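FOR IMMEDIATE RELEASE

Trerumbridge Soup Swap returns in May with a bigger hall, more ladles and a cookbook at last

TRERUMBRIDGE – Hi, it's Rhonda Lachance again. If you've been on our mailing list for a while you know I write these press releases myself, at my kitchen table, usually with something simmering behind me (tonight it's split pea). So please forgive the lack of polish, and if you're an editor, cut whatever you like except the date line and the bit about bringing your own jars.

The Trerumbridge Soup Swap is coming back this May for its 12th year, and we're moving! After eleven years squeezed into the library basement we'll be in the old Beaudoin Dairy building on the river side of town. I walked through it with Isabelle Hiebert in the winter and we both just stood there grinning. It has big windows, a real loading door, two sinks that work, and a floor you can mop without moving forty folding chairs first. I used to buy chocolate milk from the front counter there when I was a kid, so this one is personal.

For anyone new, the idea is very simple. You make a big pot of soup at home, you ladle it into quart jars, and you bring six of them to the swap. You go home with six jars of somebody else's soup. No money changes hands for the soup itself. You can bring something fancy or you can bring chicken noodle, and I promise you the chicken noodle goes first every single year.

Last year 181 households brought soup. We also served tasting cups at the door for people who didn't cook but wanted to come anyway, and we poured 2655 of them, which I know because Isabelle bought the cups and had strong feelings about the number left over. The line went up the library stairs and out past the bike rack. People were very nice about it, but I don't want to do that to anybody's knees again, and that is the main reason for the move.

Now for the news I've been sitting on since the fall. We have a cookbook! It's called Six Quarts, it's spiral bound so it lies flat on the counter, and it collects our favorite recipes from the first eleven swaps. Yvette Tremblay edited it and tested every recipe in her own apartment kitchen, some of them three or four times. I asked her for a quote for this release and she sent me back, "Tell people to salt at the end. I have been begging them for years." So there you go, Yvette, it's in print.

The book includes Kipchumba Mugo's peanut and sweet potato soup, which has caused more elbowing at the swap table than anything else we've ever had. Kip held out on that recipe for a long time. "I gave it up because Rhonda kept calling during dinner," he told me, and that's fair, I did. He has also written two pages on beans that I think are worth the price of the book. I had been cooking beans wrong my entire adult life and my family was too polite to bring it up.

We printed 1409 copies. That's an odd number, I know. We ordered 1400 and the printer threw in the extras from the end of the run. They'll be on sale at the swap and at the Zunlow bookshop on the square, and the money goes into the jar fund, so that anyone who wants to take part can pick up a free set of jars and lids ahead of time. Just stop by the library desk and ask. You don't have to fill out a thing.

A few changes this year, so please read this part even if you skim the rest:

Doors open at 10 in the morning for people bringing soup and at 11 for everyone else. We're done at 2.

Every jar needs a label with the name of the soup, what's in it, and the day you made it. Please write out nuts, dairy, shellfish and wheat in full. Last year we had a jar that just said "Dad's" and it sat there all day looking mysterious.

Soup has to arrive cold. Cooler, ice packs, the works. We have borrowed three big refrigerators for the hall and Jaxon Sawatzky will be at the loading door to help you carry.

Meat soups go on the left tables and meatless on the right. There's a small table by the windows for broths and stocks, and one for anything spicy enough to need a warning.

Jaxon is also running the kids' corner, where anyone under ten can make an alphabet soup label and chop soft vegetables with a safe little knife. He's asked me to say that he could use a second pair of hands from 11 to 1. If you're patient and don't mind celery everywhere, please get in touch.

Parking is behind the dairy, in the gravel lot, and there's more on Trilten Street. The walk from Trilten is flat the whole way and there's a ramp at the side entrance. If you need a jar box carried from your car, call the library when you get there and one of us will come out.

Oh, and bread! We always run short of bread. If you bake, bring a loaf or two for the tasting table, and bring the board you like to cut it on with your name taped underneath. We're hoping for enough to feed up to 300 people, and last year the rye was gone before I'd had a slice.

Reporters and photographers are welcome from 10 on. Come hungry. I'm happy to talk at any time except the first half hour, when I'll be counting lids and won't make much sense.

Contact: Rhonda Lachance, Trerumbridge Soup Swap. Leave a message at the library desk and I'll call you back, most likely after supper.

###

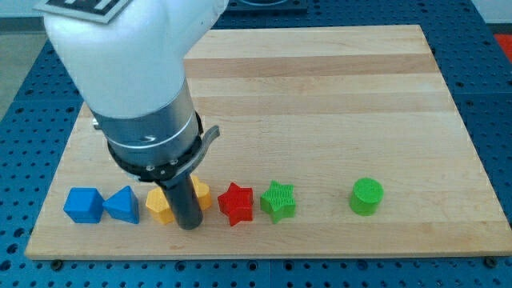

Wooden board on a blue metal table.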